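How to Test Whether a Robot Can Handle a Latch-Lid Storage Box

This site uses cookies to remember your settings. By continuing to read you agree to our cookie policy. Accept | Manage choices

July 3, 2024

Opening a plastic storage box with two side latches takes a person a couple of seconds. It is one of the better chores for finding out what a home or shop-floor robot can do today, and you don't need much equipment to try it. This page covers the setup we use at Dellstead, how to run the trials, and how to score them so the numbers mean something later.

What you need

One storage box with a snap-on lid and a latch on each side. Pick one with latches that stick out past the lid a little. Flush latches are a different test and should wait.

A table that doesn't wobble. Leave clear space on both sides of the box so both arms can come in from the side.

Two grippers. One-handed latch opening is possible, but the box tends to slide or turn. With two grippers the pushes cancel out and the box stays where it is.

Something to put in the box. An empty one lifts off the table when a latch sticks. We add 400 grams of rice in a bag.

Step 1: Collect demonstrations

If your system learns from examples, record a person doing the job with hand-held grippers before you run the robot. Bare hands are too good at this. A person with bare hands hooks a fingernail under the latch, and your robot doesn't have a fingernail. Holding the same type of gripper the robot will use keeps the examples fair.

Bring both grippers in level with the latches, jaws pointing inward. Stop just short of contact, then close in. The short stop makes the recording easier to split into stages afterward.

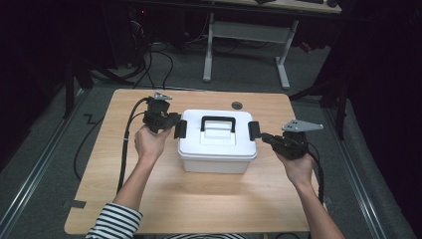 Work at a normal pace. People new to this go very slowly, and the robot then learns to be very slow too. Record 80 good openings at minimum. Move the box a few inches and turn it slightly between recordings, or the robot will only learn one spot on the table. Throw out any recording where a jaw slipped off and you had to go back in, unless you want to teach recovery. If you do, keep those in a separate folder.

Step 2: Run the robot

Start with the box square to the table edge. Run ten trials, then turn the box a little and run ten more. Don't help. If you reach in to steady the box, the trial is a fail.

Watch for these problems:

The jaw lands on the lid rim and pushes down. This is usually a height error. Check your calibration first.

One latch opens and the robot goes on to lift the lid anyway. It has learned the order of moves but isn't checking the result.

The gripper pulls sideways instead of out and up. The latch flexes and snaps back. Stop the run if you see this several times in a row, as the hinge will crack.

Step 3: Score it

Give one point for each latch opened, one for lifting the lid clear, and one for setting it down flat. Write down the time too. A robot that gets all four points in three minutes is not ready for anyone's closet.

Closing the box is harder than opening it. The lid has to be lined up all the way around before the latches will catch. Score closing on its own sheet.

Where things stand

Our setup opened both latches in most trials this February with the box square, and did much worse once it was turned. Closing was poor in every position. The training set was 3,000 recordings across several boxes. Going to 4,000 helped with turned boxes and did very little for closing.

For a shop floor where the same bin arrives in the same position, this chore is close to usable. For a home, with a different box on every shelf, it isn't yet.

Next in this series: folding towels.

Get new guides by email. Enter your address to join the Dellstead newsletter. Unsubscribe at any time.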